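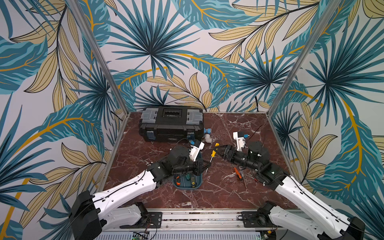
Words by the Plisthorpe features desk
Robotics | May issue

At the Osari lab in Plisthorpe, two robot arms are learning to put tools away. They share a single rail and a dark red marble floor, with leafy wallpaper on the walls. A toolbox, a caddy, screwdrivers and pipe fittings make up the day's work.

The method is called Widmer. Most systems of this type learn by copying a person who steers the arms through a job from start to finish. Widmer cuts each recording into short pieces - reach, grip, lift, pass, let go - and trains on the pieces in mixed order. A small camera above each gripper gives the close view.

The team recorded 2921 runs and held back 226 for testing. With the usual training, the arms finished 172 jobs in the test set before they had seen all the data. Widmer reached the same score after 800 runs.

Handing a tool from one arm to the other is still the weak point. Thin handles turn in the grip, and the second arm then closes on air. The group is now working on a version that lets the first arm wait and try a new angle.

Wallpaper and floor are changed between batches so that the model does not lean on one background. The next set, Trundholm, will use the same tools under dimmer light.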